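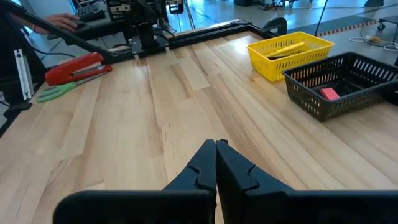

Research > Working Papers > Households and Paper

September — Myroslav Antoniuk and Bohdan Hordiienko

We use cookies to remember your reading preferences. Accept or manage.

3.2 How families keep their letters

It was a great pleasure to be let into so many kitchens and back bedrooms in Latari, and we should say at the outset that people were far more generous with their old post than we had dared to hope. Of the 700 letters we read, most had been kept in bundles by sender, with the year hardly mattering at all — a habit the older residents of Drosto share, though they tend to tie theirs with wool. 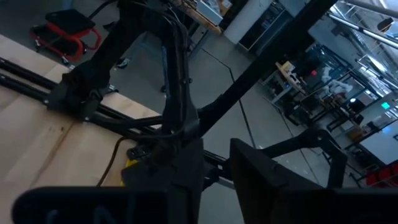
Figure 2

Order within a bundle was a looser affair, and we spent many happy evenings trying to follow it. Some families put the newest letter on top, others the dearest, and one household had kept up to 20 birthday cards folded inside a single envelope. Threads of family news crossed from one bundle to another and had to be followed patiently, much as one might follow a single black cable through the bundle in Figure 2. Where a letter answered another, we noted both and left them where they lay, as their owners had asked.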